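Kallholm Costume Library – Frequently Asked Questions

Last updated Fri 4 January

What is the costume library?

A long room above the old Parsons shoe store where you can borrow clothes that would get you stared at on the bus. We lend to schools, theater groups, wedding parties with a theme, and adults who have been invited to something and regret saying yes. The catalog stands at 3,081 items, if a pair of gloves is one item. We argued over that for a whole winter.

Who can borrow?

Anyone over 18 with a membership. Teachers can borrow for a class. Teenagers can come in with a parent, who will be asked to sign and will then usually try on a hat.

What does it cost?

Membership is $40 a year and lets you have up to six pieces out at a time. Group membership is $66 and covers one production, however long the run and however bad the reviews.

How long can I keep things?

Two weeks. Productions get until the Monday after closing night. Overdue pieces cost a dollar a day each, up to the price of replacing them, at which point congratulations, you own a tricorn.

Can I reserve ahead?

Yes, up to three months out. For Halloween the list opens in August, and the vampire capes are gone the same morning. They are always gone the same morning. Please don't call in October to ask if one has come back.

Do you have my size?

Maybe. Labels mean very little in costume, and a "medium" doublet sewn in someone's kitchen in the seventies fits whoever it fits. Bring the wearer. If the wearer can't come, bring chest, waist, hip and inseam measurements taken with a tape measure, by a second person, while the wearer is standing up straight and telling the truth.

Can I alter a costume?

You can take in or let down with basting stitches, as long as they come out before the piece does. No cutting, no iron-on hem tape, no safety pins through silk. Hot glue is grounds for losing your membership. We have only done that once, but we enjoyed it.

Should I wash it before I bring it back?

Please don't. We know you mean well. Everything goes through our own cleaning, and more damage has been done by kindly people with a hot dryer than by every stage fight in the county. Tell us about stains when you hand the piece in – the sooner we know what it was, the better our chances. "Unknown" on the return slip is read as "red wine."

What about feathers, fur and flowers?

Boas, tails, fake fur collars and silk flowers go out as accessories and count toward your six. Hang them or lay them loose in the bag we give you. Don't fold them, don't sit on them, and keep them clear of candles, fans and dogs. Fake fur can be brushed with a soft pet brush, in the direction it already wants to go.
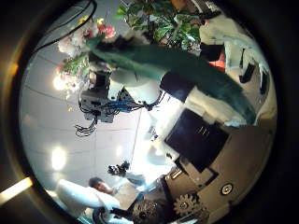

Akosua Quartey wrote to say that a damp cloth and ten minutes over the shower rail did more for her flattened boa than any amount of brushing, and that we should put it on this page. Consider it put. Keep the water off anything with real feathers until you've asked us.

Do you take donations?

Yes, by appointment. We like coats, uniforms, suits with vests, and anything from before 1980. We have enough bridesmaid dresses to outfit a small navy.

I think I have the wrong bag.

Someone else thinks so too. Call the desk and ask for Čestmír Urban, and please don't wear it in the meantime.

Where do I park?

Behind the building, off Kisosow Street. The two spaces by the door are for loading only, fifteen minutes.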